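Quem somos — e o que se vê quando abrimos a porta

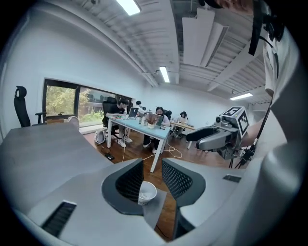 Um copo de papel entre as duas almofadas da garra manual, com a mesa azul ao fundo.

A Burkon é uma pequena empresa de automação instalada em Cisternas, num primeiro andar com soalho de madeira e condutas à vista. Desenvolvemos garras manuais e os dedos que lhes servem de ponta, e passamos uma parte considerável da semana a pegar em coisas que qualquer criança pega sem pensar. Copos de papel, por exemplo. Temos opiniões muito firmes sobre copos de papel.

Começámos com um único produto, a Lestik, uma garra que se segura na mão e que regista a forma como uma pessoa agarra, vira e pousa um objeto. Esses registos servem depois para ensinar um braço robótico a fazer o mesmo, com mais paciência e, por enquanto, com menos jeito. A primeira versão pesava tanto que os colegas a usavam à vez, por turnos combinados. A atual já permite trabalhar uma manhã inteira e ainda levantar o garfo ao almoço.

O dia aberto

Uma vez por ano, em outubro, recebemos visitas. O dia aberto calha sempre a uma quinta-feira, começa às dez e não tem discursos. Tivemos um, no primeiro ano, e foi suficiente para toda a gente.

Os grupos são de oito pessoas no máximo, porque a sala é a sala onde trabalhamos e as secretárias não se encolhem. Quem vem à espera de um laboratório com luzes azuis encontra um escritório: portáteis, cadeiras pretas, cabos pelo chão. Pedimos que olhem para onde põem os pés. A equipa continua a trabalhar durante a visita, e convém não levar a mal se alguém não levantar os olhos do ecrã.

A demonstração dura 16 minutos e faz-se com objetos banais. Mostramos como se pega num copo de papel sem o esmagar, como se passa de uma garra para outra e o que acontece quando se aperta um bocadinho a mais (o copo perde sempre). Depois é a vez dos visitantes. Costumam chegar muito confiantes à primeira tentativa e bastante mais calados à segunda.

No último dia aberto, as duas garras de serviço registaram 2.479 tentativas de pegar em alguma coisa. Guardámo-las todas, incluindo as más. Um robô aprende bastante com um falhanço bem documentado — e disso os nossos visitantes são fornecedores generosos.

As perguntas do costume

Perguntam-nos se o robô vai ficar com o emprego de alguém. Dependendo do dia, respondemos que ainda não conseguiu ficar com o copo. A resposta séria é mais comprida e temos gosto em dá-la, com café, no fim da visita.

Perguntam-nos também para que servem os marcadores aos quadrados pretos e brancos. São eles que permitem saber onde está a garra e para que lado aponta. Já nos sugeriram que os trocássemos por algo mais bonito. Estamos abertos a propostas, desde que as câmaras concordem.

Com quem trabalhamos

O nosso projeto mais longo chama-se Zelitetti e junta oficinas e escolas profissionais da região, que levam as garras emprestadas e nos devolvem gravações de tarefas reais: arrumar peças, encher caixas, separar embalagens. A coleção vai em quase 3.753 sequências, um número que alguém cá dentro insiste em não arredondar. As escolas recebem o material já montado e uma folha de instruções que reescrevemos depois de cada devolução, por motivos que a folha anterior deixava claros.

Visitas fora de outubro

Recebemos turmas e empresas durante o resto do ano, por marcação, sempre de manhã. As inscrições fazem-se pelo formulário de contacto deste sítio, indicando o número de pessoas e se alguém precisa de acesso sem escadas. A campainha da rua toca baixinho; insistam.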